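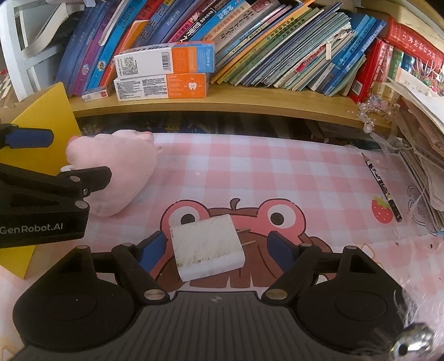
Desk with the checked cloth, study corner, Greenwood house.

Progress report to the Fenach fund, May

Work on the Greenwood study corners is on schedule. The desks now have cloths, and pencils and paper are in use. Spending to date is $339 of the $2000 grant, mostly on cloths and stationery.

Still to do: 5 desk lamps, on order from Gesden -- delivery is promised by June. Some desk items need a wipe-down.

Mawuli Gyamfi

Related reports
Boterance reading room: spring update
Greenwood shelving, final costs

This site uses cookies. Accept | Settings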